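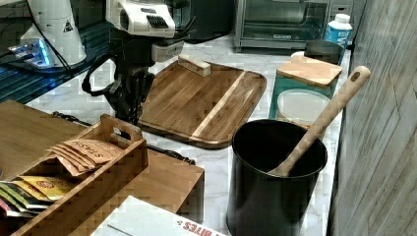 Cutting board has gone dry and a bit furry, can it be saved?

Posted in Kitchen and Home by Afiq Liew

Hi all, first time posting here though I've been reading for ages (you lot saved my oven door seal last winter, so thank you!). I'm hoping someone knows a bit about timber.

I was given a wooden cutting board when I moved into my flat and I love it, it's a dark one and quite heavy, and I've used it nearly every night for bread, onions, chicken, the lot. For the first year I did nothing to it except wash it in the sink and leave it flat on the bench to dry. I know, I know. Over the last few months the colour has gone from a nice rich brown to a sort of dusty grey-brown in the middle, and when I run my hand over it after washing it feels furry, like a peach. There's also a faint onion smell that won't budge no matter how hard I scrub.

It has started to rock as well. If I press on one corner the opposite one lifts a tiny bit, maybe 3 mm. It's not enough to stop me using it but it does make a knocking sound when I chop and my downstairs neighbour has very politely mentioned it.

What I've tried so far: half a lemon and some salt, which helped the smell for a day or so, and then olive oil rubbed in with a paper towel. The olive oil made it look gorgeous for a week and then it went sticky, and now I think it smells a bit like old crayons. I've since seen a tin of something called Prulley board butter at the hardware shop and a bottle of Ciltent mineral oil at the chemist, and I have no idea whether they're the same sort of thing or whether I've already ruined it with the olive oil.

So can I fix the furry feeling, the smell and the rocking, and in what order should I go about it? I don't own any power tools and I'm in a one-bedroom place, so whatever I do will be happening on the kitchen bench or the balcony. Happy to spend up to 40 dollars but I'd sooner not buy a new one, it was a present from my aunt and she does check on it when she visits.

Thanks in advance!
Afiq

Tín Đặng

Hi Afiq, welcome, and please don't chuck it out! I've brought back boards in far worse shape than yours, including one my brother-in-law had been keeping under a pot plant. Put the kettle on because I do go on a bit.

First the olive oil. It won't have ruined the board, but it does go off, and that's your crayon smell. Cooking oils from the pantry mostly do the same sooner or later. Wash the board in hot soapy water, both sides and all the edges, then cover the top with a thick paste of bicarb and water and leave it for half an hour. Scrape it off, rinse quickly, dry it with a tea towel. You may need to do that two or three times over a few days. Don't soak it, and please keep it out of the dishwasher.

After the last wash let it dry standing on its edge, with air getting to both faces. Flat on the bench is most likely how you got the wobble. The top dries and the bottom can't, so one side shrinks more than the other and the whole thing cups or twists. Leave it on its edge for a good two or three days, and longer if your weather's as muggy as ours gets. Keep it well away from the heater and out of full sun too. I cracked a lovely old bread board that way, trying to hurry it along, and I still feel bad.

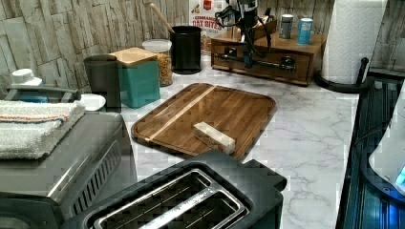 Light wood on medium brown: board with a pale inlaid stripe and a small block resting on it.

Now the furry bit. Those are wood fibres standing up after they've been wet, and it's easily sorted by hand. Buy one sheet of 120 grit, one of 180 and one of 240 if they have it. Wrap the paper around a small offcut of wood so your fingers don't dig little valleys in the surface, and sand with the grain, never across it. If your board is made of different coloured timbers, wipe the dust off often or the dark dust will get into the pale wood and make it look grubby. Start with the 120 only if it's really rough, otherwise go straight to the 180.

Then comes the step people skip. Wipe the board over with a damp cloth, let it dry, and it'll go furry again (don't panic!). Give it a light sand with the finest paper and it should stay smooth from there on. I usually do that twice.

For oil, get food-grade mineral oil. I haven't used the Ciltent one, so read the label and make sure it says it's fine for food or for taking by mouth. Some oils at the chemist have perfume in them, and you don't want that near your sandwiches. I stand the bottle in a mug of warm water for ten minutes first and then put on far more than seems sensible, top, bottom, sides and into the corners, and leave it overnight. Wipe off whatever's left in the morning. A thirsty board will want that every night for three or four nights. After that once a month is plenty for one that gets used daily.

The Prulley tin is probably a mix of oil and beeswax, as most board butters are, but check the tin. They're lovely as a last coat over the mineral oil. On a really dry board I'd do the oil first, as the waxy stuff sits closer to the surface.

As for the rocking, see how it looks after the drying and oiling. Mine have often settled down on their own. If it still knocks, lay it with the hollow side facing down on a barely damp towel overnight, then stand it up and let it dry slowly. It's a gentle cure and it doesn't always take, I'm afraid, especially with a twist. If all else fails, a damp dishcloth or a bit of that rubbery drawer liner underneath will stop the knocking and your neighbour will be none the wiser.

One last thing while I'm here, get yourself a cheap plastic board for the chicken. You'll be washing the wooden one far less fiercely and it'll thank you for it.

Let us know how you go, and say hello to your aunt!

Nambiar

I just use coconut oil from the supermarket and have never had a problem. Mine's twelve years old. Wouldn't bother with the sanding either, it's only a chopping board.

Comment from Tín Đațng's answer thread, posted by Afiq Liew

Thank you so much, this is brilliant. I did two rounds of the bicarb and the crayon smell is nearly gone, there's just a bit left along one edge so I'll do that part again tonight. The hardware shop had the 180 and the 240. I've been sanding on the balcony with an old sheet down and I didn't expect to enjoy it as much as I do! The colour of the dust is amazing.

Quick one: should I oil the bottom even though no one ever sees it? And is it all right that the middle is drinking up the oil much faster than the ends?

Reply from Tín Đặng

Yes to the bottom, every time, and the same amount as the top. If only one side is sealed you'll be back to a wobbly board by next May. And the middle being thirsty is perfectly normal, that's where all your chopping and scrubbing has been. Just keep topping up the dull patches until they stay dark overnight. When you wipe it in the morning, lay the oily rags out flat outside to dry before they go in the bin. Mineral oil isn't the worry there, but you've had olive oil in that board as well and I'm a fusspot about rags.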